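Drawn-On Desks Get a Second Life at Community Workroom

14 shares | 3 comments

If you have ever let a marker wander off the edge of the paper, the folks at the Toten workroom would like you to know that you are in very good company. They are spending this month giving their white tables a proper wipe before the spring drawing classes begin.

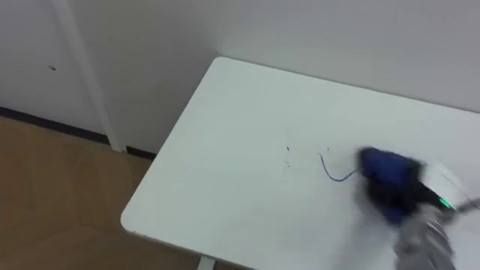 TOTEN, February - It is plain, patient work, done with a blue cloth and a fair amount of going back over the same spot. Marker lines come first, and then the little dark specks that get left behind, which Chiharu Maruyama says are the part she minds most.

"You think you've got it, and then you sit down on the other side and there's a whole trail of them," said Maruyama, who has looked after the room for five years and has strong feelings about paper towels (she is against them).
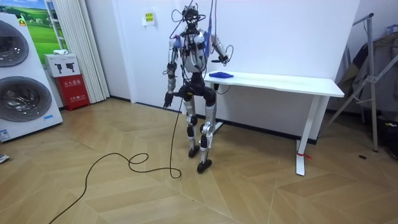

The white desk by the wall at the Toten workroom.

The room itself is a pleasant one, with white walls and a herringbone floor that visitors always seem to remark on. Classes will be held there on Sunday afternoons at 2,
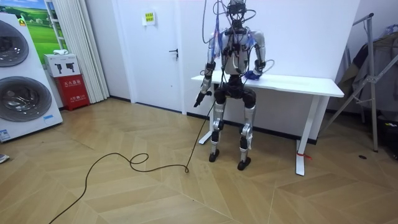

and there will be 13 places to start with - more if the neighbors keep calling the way they have been. Beginners are very welcome, and so are people who haven't picked up a marker since grade school.
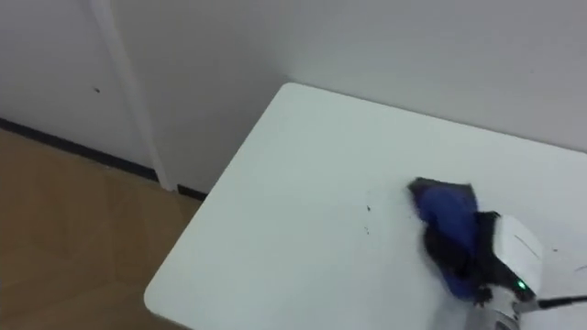

Blue cloth on the white tabletop, with a few specks still to go.

Maruyama asks that everyone bring a sheet of scrap paper to put under their drawing.

2 comments awaiting approval

Related
Ikonen Bakery Adds Early Hours
Zundden Footbridge to Get New Railings
Jiter Library Looking for Old Picture Books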